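**Review: Prota two-finger gripper kit, two units, used for one semester**

March 13, 2018

The Thambiah robotics club bought two Prota kits in January for the bimanual pouring project. Each arm needed its own gripper, and our old single-servo claws could not hold a disposable cup without folding it. This review covers assembly, mounting, grip performance and the controller software. I did most of the assembly. Ha-rang Cho wrote the control code and contributed the notes on software.

## What is in the kit

One gripper body, two fingers, one servo, one driver board, a bag of screws and a mounting plate. The adapter for our arms is sold separately. The printed manual has 11 steps. Step 7 shows the servo horn rotated 180 degrees from where it has to be, and the PDF on the Prota site has the same error. If your fingers close when they should open, check this first.

## Assembly

The first unit took a full club meeting. The second took under an hour. The small screws go directly into plastic and will strip if you use a powered driver. We stripped 2 and replaced them with longer ones from the parts drawer. Everything else fit without filing.

Mass with fingers attached was 164 grams on the club scale. That leaves our arms enough payload for a cup or a partly filled bottle, but not for a full one at full reach.

## Grip

Finger travel is enough for cups and standard drink bottles. Force is set in software on a scale of 0 to 2000. The useful range for disposable cups is narrow, near the bottom of that scale, and it differs between our two units. Calibrate each one separately and write the value on the housing.

Bottles are more forgiving. An empty bottle still buckles at high force, and it can rotate in the fingers if gripped above its center of mass. A-yeong Yeom added strips of Lullov silicone tape to the fingertips, which reduced the rotation. The tape needs replacing every few weeks.

There is no force feedback. The driver board reports servo position only, so the code infers contact from a stalled position reading. This works on rigid objects and poorly on thin cups, which keep deforming after contact. 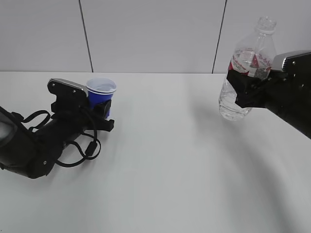

Cable routing is the weakest part of the design. The kit has no clips or channels, and the supplied servo lead is too long for wrist mounting. Leave enough slack for full wrist rotation, then tie down the rest. A snagged lead ended one of our January sessions and cost us a connector.

## Software

The Helura library is free and documented well enough for students who have used serial devices before. Two problems:

- Both boards ship with the same address. Change one before connecting them to a shared bus.
- The close command blocks until the servo stops. For two arms moving together, use the polling call instead.

## Verdict

Good for a club that is willing to calibrate and manage its own wiring. I would buy the same kit again for cup and bottle work – but not for anything that depends on measured grip force. Order spare screws with it.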